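About Us
Filed under: Who We Are, Bedrooms & Closets
4 min read

Pamico is a wardrobe and bedroom organizing company. We know how that sounds. When Janaína Vieira started it, she had read most of the folding books and believed very little of what was in them. She still doesn't. If a method needs a special box, a label maker and a free afternoon every week, we assume you will drop it by November.

So we don't sell boxes, and we don't color-code anyone's socks. We come to your bedroom, look at where the clothes land at the end of the day, and work from there. In most homes they land on the bed. Plenty of our competitors will tell you that's a habit you can break. We have our doubts, and we'd like to see their own beds first.

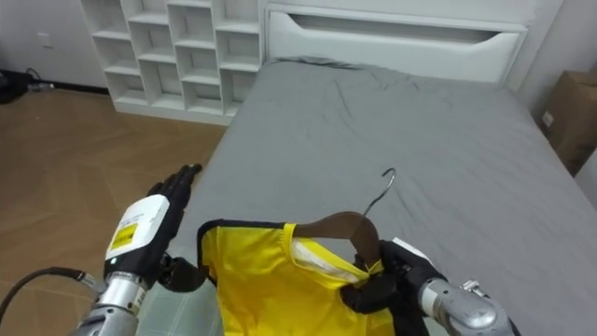 Yellow top with black trim, on a dark wooden hanger.

Hangers are one of the few things we have firm opinions on. A wooden one with a curved shoulder bar suits a lot of tops, and we use them in our practice bedroom. Do you need to replace every hanger you own? No. Be suspicious of anyone who says you do, especially if they happen to sell hangers. The "space-saving" kind we tried from Stilholm saved us no space that we could measure.

Our name has been on 793 finished bedrooms so far. We don't claim they all stayed tidy. We call back after 2 months and ask, and some people laugh at us. The Batista plan is our basic visit and the Jurkel plan adds a second one. Both were named after streets, so please don't read anything into it. Most customers only need Batista, and we will say so on the phone.

Then there are the things that aren't quite clothes: belts, straps, ties, the cord from a robe. They don't fold well and they slide off shelves. Every organizer has a clever hook for them. We've bought a good many clever hooks. These days we just ask that long thin things be kept off the bed, away from the pillows, and in one place you can remember.
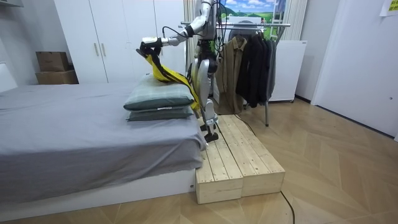

Anselmo Vasconcelos: I had a drawer for straps and belts before you came and I have the same drawer now. What changed is that I open it. I'm still not sure that was worth a visit, but my wife says it was.

We're fine with that review. If you'd like a visit, call or write and tell us which part of the room annoys you most. We may tell you to leave it alone.

We use cookies to remember your preferences. Accept / Manage settings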